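Fondosby rewatch: is "The Long Ferry" the best hour of season 2?

Board: Scripted TV > Drama > Fondosby

harborlights
Just finished my third trip through season 2 and I have to get this out of my system. The Long Ferry is the best episode this show ever made! The whole thing is set on one boat, in one night, with Thygesen trying to get the ledger to the mainland while half the town is on board for the choir trip. I knew exactly where the ledger was going to end up and I was still leaning forward on the couch. And the scene at the snack counter, where she buys a coffee for the man she's about to turn in and he thanks her for it... I love this show so much.

Tell me I'm wrong. (Please don't tell me I'm wrong.)

quietmoth
You're wrong :)

It's great, easily top five. But it only lands if you've seen Low Water, where Thygesen and her brother clean out the boathouse and hardly speak for ten minutes. All the weight in the ferry episode comes from there. Low Water is my number one and I'll go down with it.

harborlights
Ten minutes of sweeping!!

quietmoth
Ten PERFECT minutes of sweeping. Listen to the sound in that scene. There's no music until he finds the oars.

dr_pilchard
Can I put in a word for season 1? People skip over it, and I get it, the pilot is a mess and the mayor is played by a different actor in the first two episodes. But The Auction has the funniest writing of the whole run. The bit where everyone bids on the same broken piano because they each think somebody hid money in it? I've shown that to friends who don't watch the show and they were crying.

tallboy_reruns
The Auction is fun but it's a sitcom plot dropped into a crime drama. I never bought that Thygesen would raise her hand at all. She's careful with money in every other episode. She argues over a parking ticket in the pilot!

dr_pilchard
She raises it to push the price up on Bretari. She never wants the piano. Watch her face when he goes to 40, she's delighted.

tallboy_reruns
Huh. OK, I'll rewatch it. I always read that as nerves.

harborlights
Bretari is such a good villain in those early ones, before they made him sad. I like sad Bretari too, don't get me wrong, but the guy who sends back soup at a funeral is my guy.

nan_of_nine
New here and only up to episode 6 of season 2, so please be gentle with spoilers (I skimmed the first post with one eye shut). Is the version on Bilum the full one? Mine run short, and I've seen people mention a lighthouse scene I don't remember at all.

quietmoth
Welcome! You're in for such a treat. The Bilum version is the rerun cut. They trimmed nearly 2 minutes from most of the season 2 episodes to fit more ads in. The discs have everything. The lighthouse scene is in episode 4, right before the credits, and you do want to see it before you get to the finale.

tallboy_reruns
I'd go further and say the trims help a couple of them. The Choir Trip setup drags in the long version.

quietmoth
I am closing my eyes and breathing slowly.

nan_of_nine
Ordering the discs then! Thank you all. I'll be back when I've caught up.

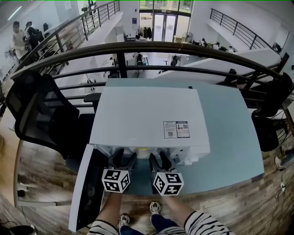 Posted by Guðlaug Bach on Saturday, January 6, 2024 | Member | 80 posts

Coming in with a vote for episode 14, The Swimmer, and I can't believe it hasn't come up yet! It's the one where the case is solved before the opening titles and the rest is people deciding what to do about it. The kitchen argument is all one take, and you can hear the actors stepping on each other's lines the way families do. I'd put it above Low Water and just a hair under the ferry, so harborlights, you have a friend here.

dr_pilchard, I'm with you on the piano. She's enjoying herself, and she does the same little smile at the end of The Swimmer when Bretari asks for his coat.

nan_of_nine, you have it coming up soon. Watch it at night if you can, with the sound up.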